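4. Putting strapped gear away in a box

Covers soft things with webbing on them - small bags, carriers, harness vests, covers with buckles. Hard cases are section 5. Wet gear, go to section 3 first and come back.

You need: one open box with a flat bottom, the item, a soft brush, one Juvness tie (the short kind, part 309), an index card, pen. A table. Don't do it on the floor, you'll want the height.

4.1 Before you start

1. Clear a space on the table about twice the size of the box. Tablecloth is fine, leave it on.
2. Empty every pocket. Then feel along the seams too, coins get down there.
3. Brush off grit. Buckles as well, inside the slot.
4. Undo all clips. Slide buckles stay threaded - do not pull the webbing all the way out, getting it back in the right way is a pain.
5. Let all straps out to full length.

CAUTION: Damp webbing goes musty in a closed box. If unsure leave it over a chair till tomorow.

4.2 Loading

1. Box open, long side facing you.
2. Lower the body of the item in first, widest panel down. It can hang over the near corner for now, don't fight it.
3. Pick up any loose loop by the top of the loop. Lift it clear of the box, let the rest hang, then set it down on the panel.
4. Same again with the long strap. Lay it back and forth, no tight rolling.
5. Buckles go in the middle, not against the box wall. 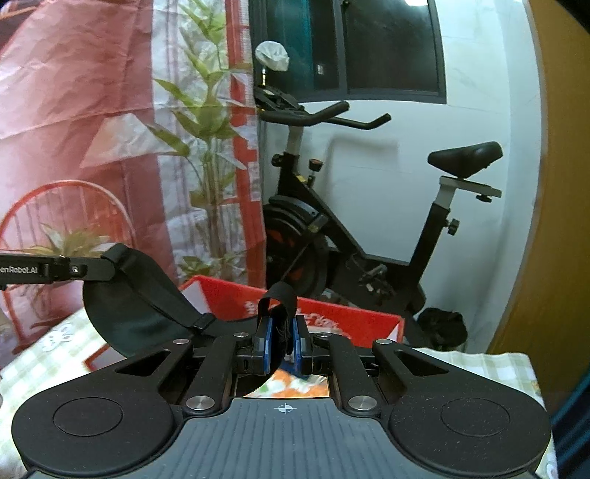

6. Tuck the overhang in last. Push from the side, flat hand. If it springs back out the box is too small, see 4.4.
7. Tie goes on the strap bundle only. One turn. Never around the padded part, it leaves a crease that stays.
8. Card on top: what it is, date it went in, anything missing. Model entry for the card:

Yilma day carrier, green
In: 21/12/2023
Missing: chest clip

NOTE: Keep the load under 3,000 g for a plain gift-type box. Heavier than that, use a Ralisari crate.

4.3 Taking it out again

1. Card out first, put it somewhere you wont lose it.
2. Tie off. Don't cut it, they're reusable.
3. Lift by the body with two hands. Not by the strap - drags the buckle across everything.
4. Check the bottom of the box for bits. Clips, thread, a stray slider. Anything loose goes in an envelope with the card.
5. Look at the box itself. Corners still square? Bottom flat? Then keep it for next time.
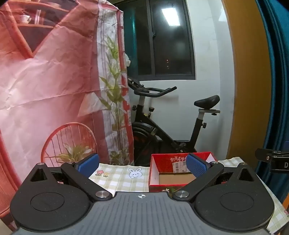
Old barcode labels on a box can stay where they are. Peeling takes the print off and sometimes the top layer of card with it. If a label really confuses people, stick a blank one over it.

Don't stack anything on an open box. Lidless ones go on the top shelf only, or slip a pillowcase over.

4.4 If it doesn't fit

- Won't lie flat: take it all out, turn it end for end, start again at 4.2 step 2.
- Strap keeps climbing out: tie is too loose, or you rolled it. Fold it.
- Box sides bowing: too full. Next size up.
- Buckle poking through: move to middle, lay a sock or cloth over it.
- Stiff frame inside the panel: wrong section. Go to 5.

Spare ties: order under part 309 for a single, 449 for the bag of assorted.

Next: 5. Hard cases and frames

COMMENTS (4)

Orathai Ratanaporn
Step 4 under Before you start should be in bold. I pulled the webbing out of a Flodgate bag to wash it and spent a whole evening getting it back through the slider.

Ibsa Dinsa
Does the 3,000 g include the box?

Juvness Guides
@Ibsa no, just whats in it. Will fix the wording.

Orathai Ratanaporn
Sock over the buckle works great by the way. Been doing it since May, no more dents in the side of the box.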